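Ternum Shop Course – Handout 6
Wrist Camera and Finger Setup for the Bench Arm 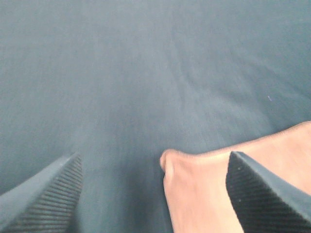 Handout 5 ended with the arm bolted down and all joints homed. The work in this session is the last link of the chain: two fingers, their pads, and the camera that looks out between them. Bring the arm config file from last time. The file on the shared drive still has the old joint limits and should not be used.

6.1 Where the camera sits

The camera is fixed to the gripper body, so its position relative to the fingers is constant. Both fingertips must appear in the lower part of the view, one in each corner. If only one shows, the bracket is rotated. Loosen the two rear screws, turn the bracket until the tips are level, and tighten again before checking anything in software.

A wrist view has no fixed horizon and no fixed scale. The same patch of cloth covers more pixels as the hand goes down. Any threshold tuned at one height will fail at another, and this accounts for most of the bad detections logged in October.

Distance from lens to fingertip on the Clondach bracket is 93 mm. Write the value in the config as 93, with no unit. The parser rejects anything else.

6.2 Pads

Finger pads are ribbed. The ribs give the pad somewhere to flex and hold fabric better than a flat face of the same material. Check the following before mounting:

Both pads face inward.
Ribs run in matching directions when the fingers are closed.
No glue has squeezed out onto the ribs.
The pad does not stand past the end of the finger.

Dust and lint on a pad lower the grip on smooth parts. Wipe with a dry brush. Alcohol is fine on the finger body but keep it off the glue line.

6.3 Work surface

The cloth should be matte and a single color. Gloss surfaces return the bench lamp as a bright patch that moves with the arm, and the segmenter treats it as an object. Gray-blue has worked well with the parts used in this course. Black has not – the dark pads merge with it and the fingertip mask breaks up.

Small ripples in the cloth are acceptable for pick tests. They are not acceptable for calibration, where the printed grid has to lie flat. Pull the cloth tight and clip it at all four corners for section 6.5.

Cloth also gives a little under a low fingertip. Do not count on this as protection. The bench under it is hard, and a finger driven into it will strip the servo gear.

6.4 Exposure and blur

Set exposure by hand. Auto exposure hunts whenever a bare hand or a pale part enters the view, and the background color shifts with it. Start at a shutter of 1/400 and raise the lamp before raising the gain. At 1/100 the image is usable only with the arm parked.

Streaks in the cloth texture between the fingers are the first thing to look for. The weave is fine and evenly spread, so it shows motion softness sooner than a part with hard edges does. If the weave looks smeared, pause the arm, grab a second image and compare.

6.5 Calibration run

1. Clip the cloth and lay the grid on it.
2. Open the gripper fully. Record the servo count.
3. Move to the start pose from Handout 5 and run the Javdale script with the grid flag set.
4. Let it collect all poses. Do not lean on the bench.
5. Read the residual. Above 0.8 pixels, repeat from step 1.

The script writes its result next to the config and does not overwrite an older one. Rename or delete old files, or the loader will take the first it finds.

6.6 Hands near the gripper

Adjusting parts by hand while the arm is up is normal in this shop. Speed must be set to the slow profile first, and the closing force limit to 800 on the Vörös driver scale. The number is a raw driver count and says nothing about newtons. The stop button goes on the side of the free hand.

Fingers approach each other from both sides at the same rate. A hand beside one finger is clear of the closing path only while the wrist does not rotate, so lock joint six before reaching in.

For next time: save one image with the gripper open and one with it closed, same pose, same exposure. Handout 7 starts from the difference between the two.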